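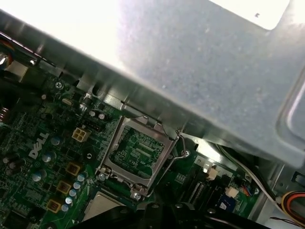
Setting up the processor cell, part 4: getting the gripper under the power supply

I've been looking forward to writing this one up, because the Hurken cell finally has a shape I like. For anyone new: the cell takes apart and rebuilds old desktop towers, and my part is the setup and upkeep of the arm. Fans and drives were friendly. The processor is a whole other animal, and I've had more fun with it than with anything else on the bench (yes, including the drive rails).

The trouble is the power supply. On the Dell we use for teaching, its metal housing hangs out over the board close to the top of the socket, and the wrist has to come in beside it. My old approach path came straight down and left me no room at all for the load frame. So I started over with the tower on its side, open face up, and taught every point again from scratch.

My order of work now goes like this. Power off at the wall, cord out. Tower against the bench rail. Touch off on two screws of the board, then on the corner of the socket frame. Jog in at 4 percent speed, one hand on the stop, and save the hover point before going anywhere near the metal. I used to save it last, and I lost an entire evening to that.

The fixture plate got reworked too. I printed it in gray in one long run, with a holder for each part that comes out and a tall post in the middle. It sits on the slats to the left of the tower, so the arm's swing from board to plate is short.

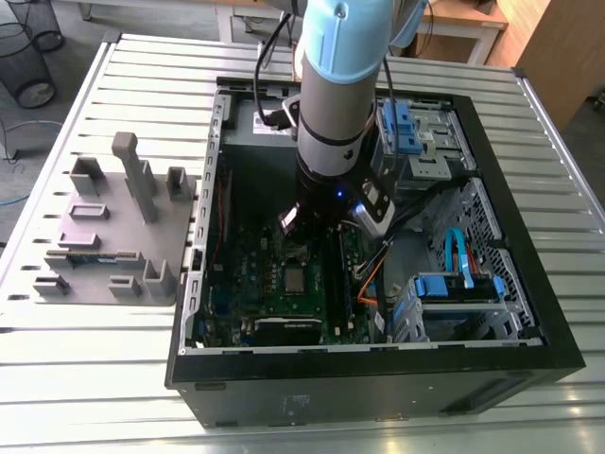
Praltness wrote in after the last part to ask why I don't just pull the power supply first and give the arm all the room it wants. Fair question! On this case that means unplugging the harness too, and I'd like the cell to cope with a tower the way it comes off the shelf. Maybe for the tighter models I'll give in.

Now the upkeep, which I enjoy more than I should. The finger screws work loose. They don't fall out, they just back off enough that the tip wanders, and then the lever misses. I go over every hex screw on the gripper after 58 cycles (an odd number, I know – it's what fits between two coffee refills) and put a paint mark across each head so a turned one shows up right away. The narrow finger gets a wipe with alcohol and a look along its edge for burrs. A burr near a socket is a bad day.

After the screws I run the tip check: bring the finger down next to the processor, stop, and compare the position with the saved one. If they disagree, I redo the touch-off before I change anything in the program. I've been burned by fixing the program when the problem was a screw.
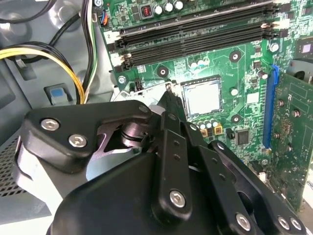 Couldn't the lever be opened with a separate hook tool, Ludum wanted to know, so the fingers never have to touch it? I tried that back in May. The hook worked nicely, but the tool change cost me 35 seconds each time and added one more thing to align. I still have the hook in a drawer if somebody wants the drawing.

The lift itself is the gentle part. Lever out to the side, frame up, then a straight pull with the fingers closed only as far as they need to be. Straight is the word I'd underline. Any sideways drift while the chip is still in there and you're shopping for another motherboard.

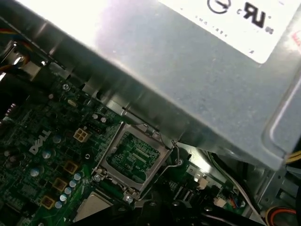

I keep the grip force low for the whole carry and only let the speed come up once the wrist is well clear of the housing. The Lund guide I learned from has you speed up sooner, and that's probably fine on a roomier case. Going back in, the same points run in reverse, with one extra pause over the socket so I can check the corner mark by eye.

Next on my list is the cable to the wrist camera, which rubs on the link when the arm turns all the way around. I've ordered a softer clip and some braided sleeve. The goal is 1000 cycles on one set of fingers, and I'll post the log when I get there or when something snaps.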